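### 4.2 Table, tray and cube

The objects used in the color-reading study were kept deliberately plain. The table top is white and the tray is round and dark brown, with a raised rim slightly lighter than its flat interior. The cube was the only item with colors to be read. It was left slightly scrambled, so that adjacent tiles on one face differed in hue and no face could be named from a single tile.

Readers entered one color name for each tile they could see, or left the entry blank. The 57 completed sheets gave 3213 usable entries. Blank entries were kept apart from wrong ones, as the two have different causes. A blank usually means that a tile was hidden, and a wrong name usually means that it was visible but poorly exposed.

Yellow accounted for most of the wrong names. On a top face lit from above, yellow loses saturation early and approaches the tone of the table itself. In Figure 3 the two yellow tiles toward the front of the top face are slightly washed out, while the green tile at the far left of the same part is still easy to name.

**Figure 3.** Top face of the cube on the white table. 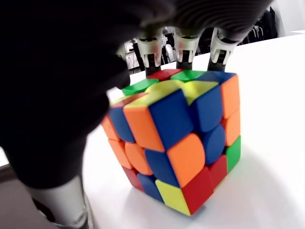 Mervyn Dawber, commenting on a draft of this section, objected that yellow is a poor test of legibility on any white surface, and that red and orange are the pair most often swapped in ordinary use. He would have scored the two kinds of error on separate scales. We accept the second point in part. Red and orange were swapped often enough to be listed separately in Table 2, but the swaps occurred under all lighting levels and so say little about the table.

The tray served as a fixed reference. Its position was noted first and the cube was then placed with respect to it, either inside the rim or on the table next to it. For placements on the table, the rim gave readers a dark edge against which to judge distance. Figure 4 has the cube on the table, close to the tray and to the right of it.

**Figure 4.** Tray and cube, table placement. 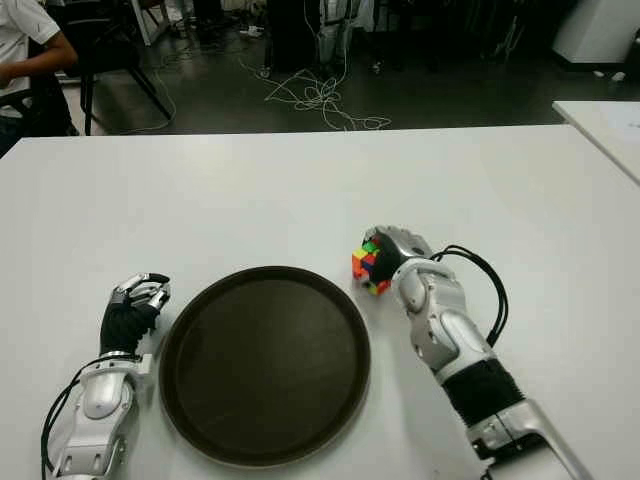

### 4.3 The white surface

A white table simplifies the outline of an object and complicates its shading. Dark items are separated from it at once. Shadows remain visible, but they turn soft and pale where the light is strong, and their borders become difficult to trace. Annick Guérin traced the shadow borders by hand on the Tranodby set and repeated each tracing after an interval. Her two tracings agreed well in the dimmer conditions and drifted apart in the brightest one.

Figure 5 belongs with the bright conditions. The surface is almost washed out, though a rounded gray shadow can still be followed on it.

**Figure 5.** Soft shadow on the brightly lit surface.

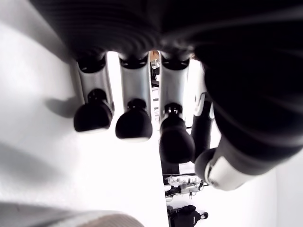
Would a darker table have removed the difficulty? It would have moved it to the blue and green tiles, whose edges are the first to merge with a dark ground.

A mid-gray cover was tried in June and withdrawn — it wrinkled near the tray and produced shadows of its own. We therefore kept the white top and varied the light in 5 steps, leaving the height of the lamps unchanged. The tracing procedure was the same at each step, and entries from the brightest step were flagged.

**Figure 6.** Close view, with a soft gray shadow on the white surface.
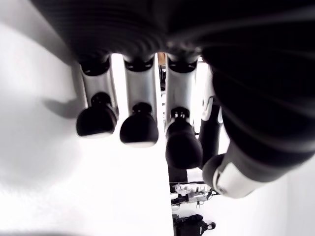

Flagged entries were retained in the totals and excluded from the per-color comparison. Removing them lowers the error for yellow and leaves the ordering of the remaining colors intact. The per-color values are given with and without the flagged entries in Table 3.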